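Kinga Nyitrai
Thread on last night's county farm and water meeting at the Harnum grange hall. I took notes for people who had hay down and couldn't come.

The main item was the proposed change to the stream buffer rule. The draft would widen the no-till strip along Pledari Creek and its side branches. Existing fences can stay where they are until they need replacing.

County conservation planner Ottó Bodnár went through the draft page by page. He said the wider strip applies to row crops and to manure spreading. Pasture is handled in a separate section, and that section isn't finished.

Several dairy people asked who pays for fencing and stream crossings. Bodnár said the cost share stays at the current rate for this year. He would not promise anything past that, and he said so twice.

There are 2825 acres inside the mapped buffer area. A good part of that is woods already and wouldn't change. If you want to know whether your field is in it, the map is at the conservation office. The one online is the old one from February.
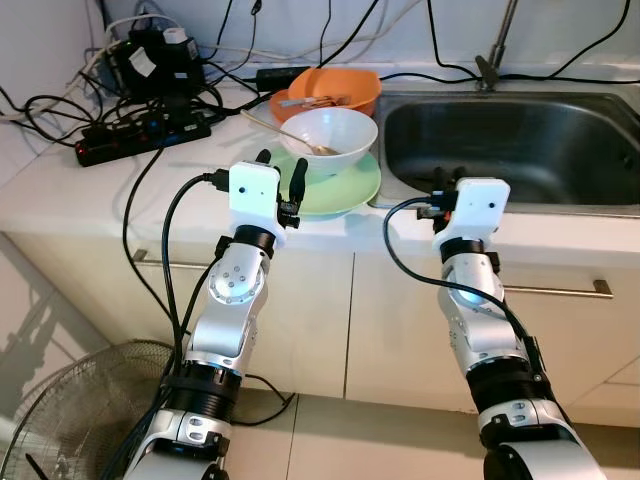

Next was the nutrient plan deadline. Farms that already have a plan on file get two more years before they have to update it. Farms without one have to submit a first plan by the end of next season.

I asked if rented ground counts toward the acreage that triggers a plan. Yes, it does. The plan goes in under the name of whoever farms it, and the landowner signs a one-page form.

A man from the Kashyap Road end brought up the culvert again. It backs up onto his corn after every hard rain. The county says it belongs to the township. The township supervisor was in the room and said it belongs to the county. They agreed to look at the deed.

Short update on the Puvesari orchard easement: the appraisal is back and the family has accepted it. It still needs a vote from the farmland board. That would make two farms preserved on that side of the ridge.

Deer damage came up and took up most of the last half hour. No decision was made and none was on the agenda. If you have losses, write them down by field and turn them in at the office. They said they have very few reports on paper.

Written comments on the buffer draft are open through the end of August 2024. You can mail them or drop them off. Email is accepted, but put your road name and township in it or it won't be logged.

I have a paper copy of the draft if anybody near me wants to read it. The part on crossings starts on page 2.

Correction to the post on nutrient plans: the landowner form does not need to be notarized. I had that wrong when I talked to a couple of you in the parking lot.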